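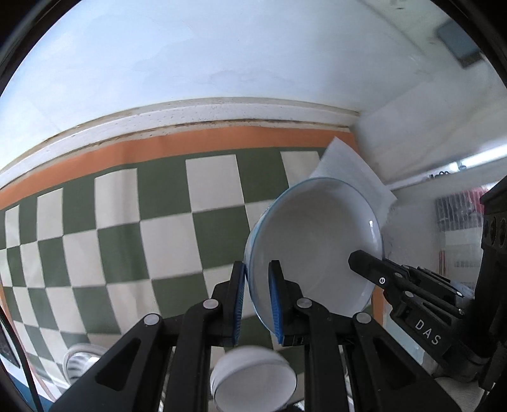 Triscombe Table Clearing Set

README, last changed 27th April

Contents

This set holds recordings of people doing table clearing and dish sorting with hand-held grippers, one in each hand. The work was done by dining room staff at Triscombe, a staff canteen and catering contractor, during paid hours. The recordings are used to train the two-arm clearing station that Sarow is building for the dish return area.

There are 2000 recordings in the current release. 791 of them are bowl tasks, and those are the ones most people ask for. The rest cover plates, cups, flatware and wiping down.

Files are grouped by task, then by operator code, then by session. Each recording has a video file for each hand, a finger opening track, a pose track and a short text note typed by the operator at the end of the session. The notes were left as typed, including spelling.

Bowl tasks

The bowl folder has 4 tasks: lift and move, nest, tip out, and turn over. Bowls of more than one size are used. The standard grip is by the wall, with one finger inside the bowl and one outside. Operators may bring the second gripper to the far side for large bowls, and most do. In the tip out task the bowl is tilted toward the operator and a smaller bowl may be left on the cloth close by. Moving it out of the way is allowed but isn't scored.

Paper napkins, wrappers and other things left on the table are part of the task. Please don't filter those recordings out as errors. The dining room looks like that at half past one.

Patterned tablecloths gave the early pose tracking some trouble. A checkered cloth repeats, and the tracker would sometimes jump by one square. Gestadstead reran the affected sessions with a longer matching window. If you still find a jump, report the session number to Fathima Siriwardena and leave the file alone.

Who did the recording

All operators are regular dining room staff who signed up for recording shifts. Nobody was hired only for this. A recording shift is two hours, counts as normal working time, and is paid at the operator's own rate plus a fixed supplement. Operators could stop a session at any point without giving a reason, and could ask for a session to be deleted until the release was frozen in December.

Operator codes can't be matched to names in this release. The list is kept by Dilani Ranasinghe at Triscombe and Sarow doesn't have a copy. Speed per operator has been removed from the metadata. Staff asked for this at the first meeting, when it became clear that the session tables could be read as a ranking of who clears fastest. Khan, the payroll and rota supplier, never received any of the recording data.

What changes in the dish return area

The station is meant to take over sorting and stacking at the return belt. Clearing in the dining room itself stays with people. At the time of this release the return belt is staffed by four people on the lunch shift. With the station running, the plan is two: one loading the washer and one watching the station and taking out what it can't handle.

The other two positions move to the serving line and to evening catering. Evening catering pays more but finishes late, and two people have said they can't do it. Their hours are protected for one year under the local agreement. What happens after that year has not been settled, and this file should not be quoted as saying that it has.

Malsha Herath, who worked the return belt before moving to station trials, wrote the first version of the exception list. It's in the docs folder. It covers bowls stuck together, bowls with liquid still in them, chipped rims, and anything with a phone or keys in it. The list has been more useful to the Sarow team than the original specification, which assumed that trays arrive with one bowl and one plate.

Operators reported sore thumbs and wrists after long sessions with the grippers. Sessions were cut to 25 minutes with a break between, and a forearm rest was offered. Recordings made before the change are marked "long" in the session table.

Known limits

The station completed 91 percent of lift and move attempts in the last bench trial, using clean, empty bowls. No figure is given for tip out. Glass bowls are not covered. Left-handed operators are underrepresented. Lighting varies between sessions and has not been corrected.

The nest task was relabeled once. Labels in version 1 files are wrong wherever a bowl was put down and picked up again, so use version 2.

Use

The set may be used for research on grasping and two-handed handling. It may not be used to measure, compare or identify workers, at Triscombe or anywhere else. This condition came from the staff side and is part of the license.

Contacts

Data and file problems: Fathima Siriwardena
Operator consent and deletion requests: Dilani Ranasinghe
Gripper hardware and spare finger pads: Rafsan Wijesinghe
Staff representative: Shabani Urio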